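Put the rules on the wall

I have a soft spot for a one-page rule sheet. I know how that sounds. But I spent most of last winter reading the written procedures that small robotics shops use when they collect demonstrations by hand, and I came out of it convinced that most of us write far too much and post far too little.

The worst one I read was at Wostham. It ran to 80 pages, with its own glossary, and I was proud of it for a while (I wrote a good chunk of the glossary). It told you how to hold the gripper, how to start a take, how to name a take, how to retire a take. It had a section on bedding. And when I went and stood in the room for an afternoon, people were doing the bedding tasks in whatever way the last person had shown them. Some started with the jaws open, some with them shut. One crew reset the sheet between takes and the other just carried on from the mess. Neither crew was wrong, exactly. The document managed to support both of them, on different pages.

So what would I keep? Start and stop rules, for sure. A take begins with the jaws in a known position and ends when the cloth has been let go, and everyone should be able to say that out loud without looking it up. I'd keep a rule for bad takes too: mark it, leave it in, move on. We had a batch of 408 at Wostham and kept 400, and I still couldn't tell you why those 8 went. Somebody deleted them on the spot. Maybe they were awful! But a drop or a fumble is worth having on record, and once it's gone you can't argue about it.

I'd also keep a rule about people. If you're working in a shared room, there will be other folks at the desks and walking through, and they should know when recording is on and have agreed to it before the first take. A lot of standards put this in an appendix, after file formats. I'd put it first. It takes two minutes in the morning and it's the one item I'd stop work over.

What I would drop is almost everything about tidiness. I've gone back and forth with people on this for ages. The Kinoshita guidelines — a good read otherwise — want the surroundings cleared, plain walls, nothing on the floor but floor. I get the appeal. Clean takes are easy to compare. But homes have boxes in them, and heaps of laundry, and plastic bags that never made it to the trash. Clear the walkway so no one trips, tape down your cables, and let the rest be. A rule that makes every bedroom look like a hotel is teaching the machine about hotels.

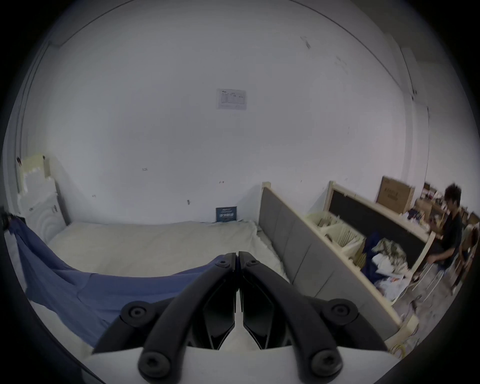

Sirkutdale wrote in after I posted a shorter version of this, saying that a loose rule on clutter only works if you log what was in the room, and that their own team lost weeks to sessions where it had changed and no one had noted it. Fair point, and I've come around to it. One line per session would do it for me: what moved since last time, who was around, anything odd about the light.

I'm less sold on the other request I keep getting, for a shared standard across every shop. Ivcombe tried one with three partners and it grew the way ours did, a paragraph for each disagreement. I'd rather see each place post a single sheet near the work, in type you can read while your hands are full, and swap sheets with the neighbors twice a year. If a rule doesn't fit on the page, take another one off. We're on our fourth version now and the bedding section is down to two lines, one of which I'd still like to cut.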